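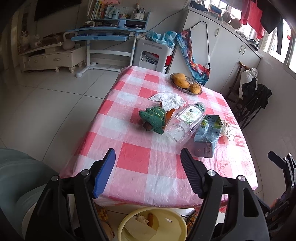

Unser Tisch mit den Mangos im Korb und dem weißen Tuch davor.

Ticket 473: Warenwirtschaft zieht Lagerbestand doppelt ab
Status: gelöst | Bereich: Schnittstelle Kasse/Lager
Eröffnet im April, Verfasser: Hofladen Skeltden
12 Kommentare · 4 Mal geteilt

Liebes Support-Team von Visico,

erst einmal vielen Dank, dass ihr beim letzten Mal so geduldig mit mir wart, als es um die Etiketten ging. Die laufen seitdem wunderbar! Heute komme ich leider mit etwas Kniffligerem, und ich hole ein bisschen aus, damit ihr nicht fünfmal nachfragen müsst.

Wir verkaufen im Laden Obst und Trockenware, und seit dem Umstieg auf die Kasse von Kwak bucht Pesari den Abgang bei manchen Artikeln zweimal. Aufgefallen ist es mir beim Basmatireis: Im Regal stand noch reichlich, im System war der Bestand im Minus. Bei den Mangos war es dasselbe, nur dass man es dort später merkt, die kommen ja fast täglich neu herein.

Was ich schon probiert habe:

08:15 Uhr: Kasse und Rechner neu gestartet. Keine Änderung.

08:40 Uhr: Testverkauf mit einer Packung Reis. Im Protokoll stehen 2 Abgänge mit demselben Zeitstempel.

09:30 Uhr: Den Abgleich von Hand angestoßen, dabei kam die Meldung »Zeitüberschreitung nach 3000 ms, Übertragung wird wiederholt«. Da wurde ich hellhörig, denn die Buchung war zu dem Zeitpunkt schon im Lager angekommen.

10:05 Uhr: Artikel ohne Lagerführung getestet, alles sauber.

Antwort vom Support, 11:20 Uhr

Guten Tag und herzlichen Dank für die ausführliche Beschreibung, so macht das Suchen richtig Freude! Ihre Vermutung stimmt. Die Kasse wartet auf die Bestätigung, bekommt sie zu spät und schickt den Beleg ein zweites Mal. Normalerweise erkennt Pesari das an der Belegnummer. Bei Ihnen ist unter »Schnittstellen > Kasse > Erweitert« aber der Haken bei »Doppelte Belege abweisen« nicht gesetzt. Bitte setzen Sie ihn und stellen Sie die Paketgröße auf 2000 Zeilen, dann kommt die Bestätigung auch schneller zurück. Die falschen Abgänge lassen sich über das Korrekturjournal stornieren, aber bitte vorher eine Sicherung ziehen.

Nachtrag, 14:10 Uhr

Haken gesetzt, Paketgröße geändert, Sicherung gemacht (zweimal, ich kenne mich). Der Testverkauf läuft jetzt mit nur einem Abgang durch, und der Reis stimmt nach der Korrektur wieder mit dem Regal überein. Das Obst gehe ich heute Abend nach Ladenschluss durch. Von mir aus kann das Ticket zu, und ganz liebe Grüße an alle bei euch!

Diese Seite verwendet Cookies. Mit der weiteren Nutzung stimmen Sie dem zu.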